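**Site visit notes, Arwood returns center, Sallitz - 11/26/21**

The visit started at the receiving dock and ran against the flow of goods for the first part, which made the early explanations hard to follow. Anyone booking the tour should ask to begin at intake and walk forward.

Arwood handles returned and mixed household goods for several retailers. The building takes in 4000 items on a normal day. Conveyors and carton sealing were automated some time ago. Sorting of loose small goods was not, and that was the part we had come to see.

Loose goods arrive in drawers and boxes with no order to them. A sorter picks up an item, identifies it, judges its condition and puts it in one of 18 category bins. The center has 1713 product descriptions in its lookup system, and experienced sorters rarely consult it. New staff consult it constantly, and the shift lead put the training period at two months before a person works at full speed.

The automation project is run with Doucet, which supplies the hand-held grippers and the software. At each equipped bench the operator does the picking with a gripper in place of bare fingers, and a camera on the tool records every pick. The recordings are used to train the fixed arm planned for the end of the line. Software at the bench logs the item and proposes a bin, and the operator confirms or corrects with a foot pedal.

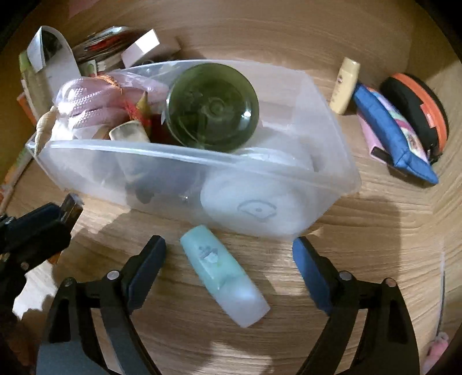
*Mixed small goods at an equipped bench, with the gripper jaws open on either side of a pale green tube.*

Contents like these explain why the work has stayed manual. A frosted tube and a glass sphere need a different grip from a coil of braided rope, and orange netting or ribbon tangled among its neighbors tends to bring them along. A zippered pouch can be lifted almost anywhere. The pads on the finger tips are a wear part, and the benches keep spares in a tray under the work surface.

The operators' account of the change was mixed. Picking with the tool is slower than by hand, and the shift target was lowered for the equipped benches after the first weeks. Wrist strain was raised early. The tool is now hung from a balancer at the tall benches, but the low benches have no overhead rail and operators there rotate off every two hours. Two people asked to go back to hand sorting and were moved.

The pedal was better liked. Under the old method each item was keyed in at a terminal, and several operators said they did not miss it. Corrections are stored with the operator's bench number and without a name, a point the works council insisted on before it signed.

Job grades are still open. Management regards gripper work as sorting. The operators regard it as sorting plus teaching, and want a higher grade for it. Talks resume in March, before the fixed arm is installed.

The last stop was the packing hall, where the Nirirance label system was down for maintenance. We were shown the printer with its covers off and a sample sheet. Label placement accuracy could not be checked and should be left out of any comparison with our own line.

Points to follow up:

- Pick rate per bench, tool against hand, on the same mix of goods
- Replacement interval and unit cost of the finger pads
- Share of proposed bins corrected by the operator, by category
- What work is planned for current bench staff once the fixed arm is running

The center manager agreed to send the first three. On the fourth the answer was that no plan had been written down.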